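Uvell Keyboard Guide
Section 2: Setting Up Your Desk and Caring for Your Keycaps 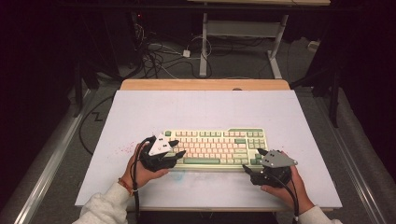

Full-size keyboard in pink, cream and sage, set on a white board.

Your keyboard is built, the last keycap is on, and now comes the fun part - giving it a proper home! A full-size board takes up a good stretch of table, so spend a few minutes on placement before you plug anything in.

2.1 Placing the keyboard

1. Clear a flat spot wide enough for the whole case, including the arrow keys and everything to the right of them. Leave space for your mouse too.
2. Lay down a desk board or mat. We love a plain white one with pastel keycaps, and it keeps the case feet off a wood tabletop. The Hodevside board fits the full-size case with room to spare.
3. Lift the keyboard with both hands, one at each end, and lower it into the middle of the board. Don't slide it into position.
4. Turn it until your wrists feel straight. A slight angle is perfectly fine, and plenty of people type better that way.
5. Press gently on each front corner. If the keyboard rocks, check that both rear feet are folded the same way.

Note: A white board shows everything. Specks and faint smudges usually come off with a damp cloth and a drop of dish soap. Try a corner first if your board has a painted finish.

2.2 Checking the layout

The Brukusent keycap set puts green on the modifiers and spacebar, with pink and cream on most of the rest. Swapping colors around is half the joy of this hobby, so go wild - just keep these points in mind.

1. Swap keys only within the same row. Each row has its own height and slope, and a key from the wrong row will feel odd under your finger.
2. Look along the keyboard from the side. The tops in each row should line up. Push down any that sit high until you feel them seat.
3. Tap the spacebar at the left end, the middle and the right end. It should come back up quickly every time. If one end sticks, see 2.3, step 3.

2.3 Removing and washing keycaps

1. Unplug the keyboard and take a photo of the layout. You'll be so glad to have it later!
2. Hook the wire puller under opposite corners of a keycap and pull straight up.
3. For the spacebar, loosen one end a little, then the other, and work toward the middle. Check that the wire underneath is still clipped in at both ends before you refit it.
4. Soak the caps in lukewarm water with mild soap, rinse, and leave them face up on a towel for 12 hours.

CAUTION: Never wash the case or switches. Brush out crumbs with a soft, dry brush.

CAUTION: Don't dry keycaps with a hair dryer or on a heater. They can warp.

Replacement spacebars and Xue switch packs are listed on page 68.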